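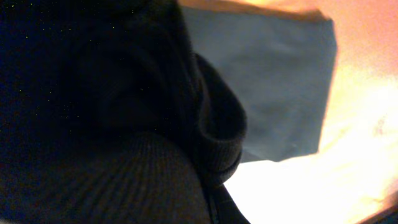

It finally happened. I sorted the winter knits! In February, in the middle of a heat wave, with the fan on and an icy pole dripping down my wrist, which I know is a ridiculous time to be handling wool, but hear me out.

Every year I leave it until the first cold morning, and every year I end up yanking things off the top shelf in my pyjamas, finding holes, and going to work in a jumper that smells like the inside of a suitcase. Last October I packed the lot away in a huff because we had visitors coming and I needed the spare bed. Nothing was mended and half of it was only washed in the sense that I'd been caught in the rain in it. So this summer I promised myself I'd do it properly.

I should say that I love knitwear the way some people love shoes. I grew up in Cernness, where the wind comes straight up the hill and you wear a jumper at Christmas if you have any sense, and my gran had all of us in wool from the cradle. We live somewhere much warmer now and I still own far too much of it. I have no plans to change!

First up was the black pile. Black knits are my favourites and also the biggest pain to sort, because folded up they are all the same jumper. I can't tell you how many times I've pulled out a black one and had it be the wrong black one. What I do now is go by the ribbing. You can tell a lot from a cuff or a neckband with your eyes half shut – how wide the ribs are, whether it rolls over by itself, how much spring is left when you give it a tug. My good Reuter one has a fat, squashy rib that you could pick out in a blackout. The cheap one I bought at the airport has gone all frilly at the hem and will be living in the shed with the gardening clothes from here on.

Tip for anyone with a black pile of their own: do it near a window, in the morning, with a pale sheet or an old pillowcase spread out underneath. Under the bedroom light I'd have sworn everything was perfect. By the window I found two moth holes, a dribble of what I think was porridge, and a navy cardigan that had been passing as black for years. I've worn that cardigan with black trousers to a funeral. Oh well.

Now, washing. People get so frightened of washing wool and I was one of them for a long time, after I shrank a gorgeous grey vest down to something that would have suited a corgi. These days I fill the laundry trough with cool water, put in a small squirt of wool wash, and push the jumper under and leave it be. Ten minutes or so. No rubbing, no wringing, no swishing it about like you're panning for gold. Then out with the water, in with some fresh at the same temperature, and lift the whole thing out with both hands underneath so that it doesn't stretch under its own weight.

Rolling it up in a towel is the best bit. Lay the jumper flat on a big bath towel, roll them up together like a Swiss roll, and kneel on it. I get a surprising amount of satisfaction from this! After that it goes flat on the airer, sleeves tucked in, out of the sun. In this weather they were dry by dinner time, even the thick ones, and that right there is my whole argument for doing this in February. In winter the Reuter takes three days and makes the hallway smell like a wet sheep.

For the pilling I've got one of those little battery shavers and a comb. I like the comb better. It's slower but you can't accidentally mow a hole in your elbow with it (ask me how I know). I sat in front of the cricket with a tea towel on my lap and combed under the arms and down the sides, and the fluff that came off would have stuffed a cushion. The ribbing I leave alone as it hardly ever pills, and the comb catches.

Then the mending. My friend Mererid Craddock gave me a darning mushroom for my birthday and I'd been too chicken to use it. Well, I've used it now! The two moth holes are closed up, one of them so neatly that I had trouble finding it afterwards, the other looking a bit like a squashed spider. It's on the inside of the forearm so I don't mind. Matching black yarn to black knitting is fiddly, and I'd say go for the right thickness first and worry about the exact shade second. I had some Skundmont four-ply left over from a beanie and it blended in beautifully once I'd split it.

As for folding, I've gone back and forth on this over the years. I had a rolling phase and everything came out creased across the chest. I had a hanging phase and we don't talk about the shoulders. I'm back to a plain flat fold: face down, sleeves across the back, sides in, then up from the hem in half. Polo necks get turned down first, along the line where they'd normally fold when you're wearing them, otherwise the collar gets a funny kink that lasts until July. Heavy ones at the bottom of the box and the fine ones on top. I slip a piece of clean cotton between the dark and light layers, usually a worn-out pillowcase cut down the seams.

The boxes are the ones with lids from the big homewares place in Vustotness, and I've put cedar blocks in each corner after giving them a quick rub with sandpaper to wake up the smell. I also wrote on the lids this time. "BLACK, THICK" and "BLACK, THIN" and "NOT BLACK". My other half thinks the third one is very funny. It is also by far the smallest box.

Final tally: seven jumpers to the op shop, one to the shed, and one very felted scarf that I'm going to cut up for pot holders. There's a gap on the top shelf that you could park a cat in, and by this morning somebody had.

Next on the list is the sock drawer, and I'm not ready. If you have a clever way of keeping woolly socks in pairs that doesn't involve pegs, please leave it in the comments, I'd love to hear it!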